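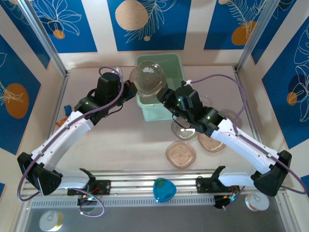

Subject: Re: [jirkavum-list] Flotach: what's the plan for Montoya?
Date: 5 Jan 2022

Hi everyone, and happy new year to those I haven't seen yet!

Settimio Lombardi wrote:
> Can somebody tell the rest of us where the two-arm project stands?
> I missed both meetings in November and the wiki page is still the
> old one. Last I heard, the arms couldn't agree on who was holding
> what. Also, are we still doing see-through objects for Montoya or
> did we go back to the colored blocks? I'd vote blocks.

Sorry Settimio, the blocks lost. We're doing kitchen things around the green tub, and yes, nearly all of it is see-through: the glass bowl, the lids, the tub itself. I know, I know. But the Cilinport people did colored blocks last year and so did everybody else, and I really think the judges will enjoy watching two arms deal with one glass bowl. (I certainly do, from behind my fingers.)

So, where we stand. We have 250 demonstrations recorded, all driven by hand, and I threw out 30 of those where the driver changed their mind halfway. The bowl is the fun one. The left arm lifts it over the tub and the right arm comes in from the other side, and for a second or two they both have to be gentle or you get a tug of war. Dropping the speed limit helped more than anything clever we tried in software, which was a bit humbling after all the evenings I spent on the clever stuff.

The close-up view is still my biggest headache. Milky plastic against pale green plastic is just hard, even for me squinting at the monitor, and the model has to work out where one stops and the other starts.

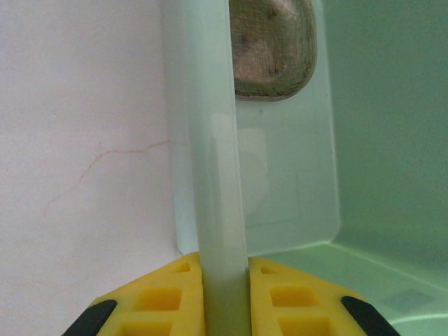

The yellow fingers are a big help there. They're the one thing in the close-ups you can't possibly miss, so when I label a grip I start from the fingers and work outward. If anyone wants to take a share of the labeling I'd be so grateful – there are 1189 short clips in the folder and I've done 124. It's pleasant enough with music on!

What I need from people before the next session, in no special order:

1. Read through the Flotach rules again, the part about resets. I think we get to put the loose pieces back by hand between tries but I want a second opinion.

2. Keep the purple cables clear when you move the arms by hand. They need enough slack to loop over the grippers, and please check the bit that hangs down by the base too.

3. Try the water version. Tub filled, a clear round lid or dish leaning against the back wall, the grayish-green disc on the bottom, perforated pads around the tub. Record a few with the arms starting high.
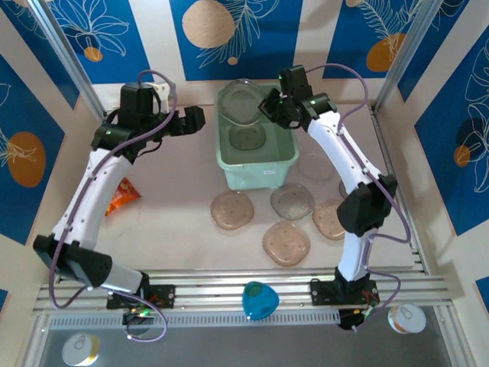

4. Save your runs under your own name. "test_final_new" is taken, by me, twice.

5. Tell me if you can come to Montoya, and whether you can fit a folding table in your car.

Settimio, if you want to catch up, come early and I'll let you drive the left arm. I'll fix the wiki page this week too, unless you feel like doing it!

Talk soon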